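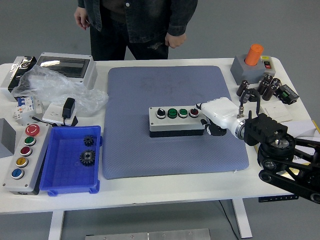
Replying on the labeling question for the Meltden pump panels. The written procedure calls the stations by cabinet number, and the people who run them go by position and color. On a four-control box with a black selector at the left, two green buttons and then a red one, "press green" is ambiguous. I would name every control by position first, color second: P1 selector, P2 green, P3 green, P4 red. Engraved tags, same wording in the procedure and on the drawing.

On October 22, 2019, Younes Tazi wrote:

> The Civden drawings list 2,072 tags. After removing spares I get 1,476. Do we relabel all of them, or only the operator stations? Farouk wants colors dropped from the tag text, as lenses get swapped during repairs.
>
> Also, does position run left to right on the vertical stations?

Operator stations only. The rest can wait for the next drawing revision. I would keep the color in the procedure and drop it from the tag, which covers the swapped lens case.

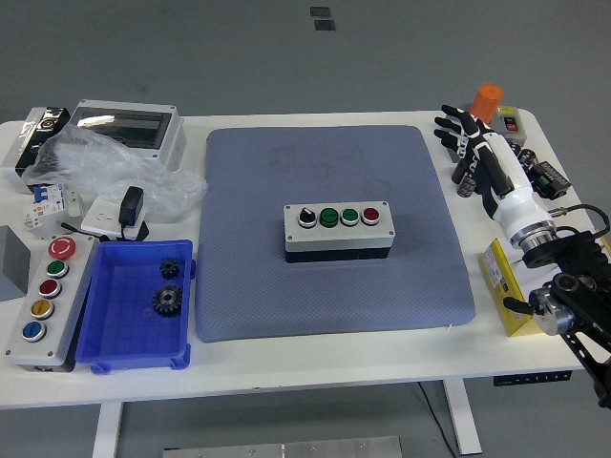
Vertical stations number from the top. Emergency stops take no position number, so they stay out of the sequence. For a five-button station with a red mushroom head at the top, P1 is then the green button below it, followed by red, yellow and blue as P2 to P4. Trovudora quoted 15 days for engraving, with 3 proofs included. Send me the revised list before you release it to them.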